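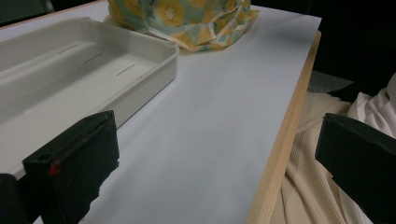
Valdis Lepik wrote:

> Does anyone know if the Lakdale game is still on for November? I heard
> Talter might drop out, and our under-16s would love to take the slot
> if it opens up. Also, who do I talk to about the pitch?

Hi Valdis,

Still on! Talter confirmed last night, so no free slot this time, sorry. But Jernley are short a team for the evening round and I'd love to see your kids in it - they were so much fun to watch against Butkienė in the spring, especially that little left back who never stopped running.

Kickoff for the evening round is 6, and each side plays 3 short games (20 minutes, no halftime, rolling subs). The pitch is the far one at Lakdale, behind the stand. It drains so much better than the old one! Parking is by the north gate, and please don't let parents use the school lot again.

The stand holds 3000 and we won't fill it, but we sold 108 tickets on the first morning, which is way beyond last year - I was grinning all through lunch.

Send me your squad list when you have it. Shirt numbers can wait. If you have a spare set of bibs, bring them, ours are a mess.

Gintarė Kairys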